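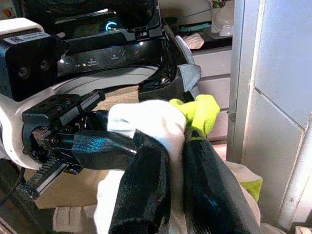
## 4. Relisting and the days-on-market clock

Days on market is the number buyers look at after price. Also the easiest one to reset. Pull the listing, wait out the local rule, put it back under a new number, and the counter starts at one. This section covers how we found relisted homes in the Gullcombe sample, what we did with the clock, and what changed in the estimates when we did it.

### 4.1 Data

Sample is 2,000 single-family listings from the Trulinent feed, all in Gullcombe or the unincorporated land directly around it. Condos dropped. Manufactured homes kept only where land was included in the sale. New construction dropped too, as builders in this market use one listing as a stand-in for several lots and the clock means something else entirely.

The feed gives list date, status changes, list price at each change, closing price where there is one, parcel number, and the public remarks. It doesn't give showings. We asked for showings and were told they are stored by a separate vendor. Left it there.

Gomodstead, the consumer portal most buyers here use, shows its own days figure next to each home. It is computed from the current listing number only. We checked this by hand on a handful of homes and then with the portal's support page, which says so plainly. So the figure a buyer sees is the reset one. An agent with feed access can see the longer history, if the agent looks.

### 4.2 Matching

Matched on parcel number first. Most of the work is done right there. The rest is cleanup: parcels that were split between listings, parcels typed with and without the dash, corner lots entered under either street. The Bermúdez subdivision was the worst of it – the county renumbered it partway through our window and every old listing there points at a parcel that no longer exists. Those were rematched by street address and then read one at a time.

We call a home relisted if it shows up under a second listing number with no recorded sale in between. A gap longer than a year counts as a new attempt, not a relist. That cutoff is a judgment call. Moving it to six months or eighteen changes which homes fall on the line but not the sign of anything reported below.

By this rule 622 of the 2,000 homes were relisted at least once. More than we expected going in. Earlier drafts of this paper treated relisting as a nuisance to be cleaned out in a footnote, and at close to a third of the sample that was plainly the wrong call.

### 4.3 Two clocks

For every home we keep two counts. The shown clock is days since the current list date, same as the portal. The full clock adds up active days across all linked listings and skips the off-market gaps. Time under contract is left out of both, including contracts that fell through.

For homes listed only once the two are identical by construction. For relisted homes they come apart fast. The median difference is 65 days. A home that looks fresh on Gomodstead has, in the typical relisted case, been for sale for two months longer than shown. Some are much worse. The long tail is mostly acreage and older farmhouses with outbuildings, where sellers try every spring and give up every fall.

Off-market gaps were harder to treat than we thought. A seller who pulls the home over the holidays and comes back is doing something different from one who fires the agent. The feed has a status code for each but offices use them loosely, and several seem to use "withdrawn" for everyting. We don't split by reason.

### 4.4 What happens to price

Standard model first. Log of sale price on log of final list price, the usual size and age controls, neighborhood effects, month effects. With the shown clock on the right-hand side, time on market looks nearly harmless. Small negative coefficient, wide error, easy to wave away. A reader would conclude that sitting unsold costs a seller very little.

Swap in the full clock and the coefficient gets bigger and the error narrows. Same homes, same controls. The weak result came from measurement: the shown clock mixes truly new listings with tired ones that carry a low number, and the two wash each other out.

Then both clocks together. The full clock keeps most of its size. The shown clock adds a little on top, and that little bit is the part worth arguing over, as it is the piece a reset could plausibly buy. A lower shown number goes with a slightly better price at the same full count. Slightly. In most neighborhoods we can't tell it from zero.

One caution. Sellers who relist also tend to change other things at the same time: new agent, new remarks, new price. Over half the relisted homes came back with a price cut in the first entry. So the shown clock coefficient picks up some of that as well, and we have no clean way to pull it apart. An instrument based on local waiting rules was tried and dropped. First stage too weak.

### 4.5 Remarks text

Side check. The remarks field in this feed is capped at 600 characters, and most agents use nearly all of it. We compared remarks before and after relisting for each linked pair. Many are copied over word for word, right down to the abbreviations. Others get a new first sentence and nothing else. Full rewrites are the smallest group, and they go mostly with a change of office.

Rewrites sold closer to list than copies did. We would not make much of that. An office that bothers to rewrite probably also bothers to return calls, and we observe neither effort nor calls.

Phrases like "back on market" or "new price" show up in the remarks of relisted homes less often than in those that stayed up under one number. Makes sense if the point of a new number is to look new. Disclosure rules here don't require a mention either way.

### 4.6 Limits

One county, one feed. Waiting rules before a reset vary a lot by board, and results from a market with a short wait may not carry over to one with a long wait. Private sales after a withdrawal show up in our data as no sale at all, which biases the relisted group toward looking harder to sell then it is. We checked deeds for the Bermúdez homes only, since those had been read by hand anyway, and found a few such cases. Extending the deed check to the whole sample is the next job.

Estimates in Section 5 use the full clock throughout unless noted.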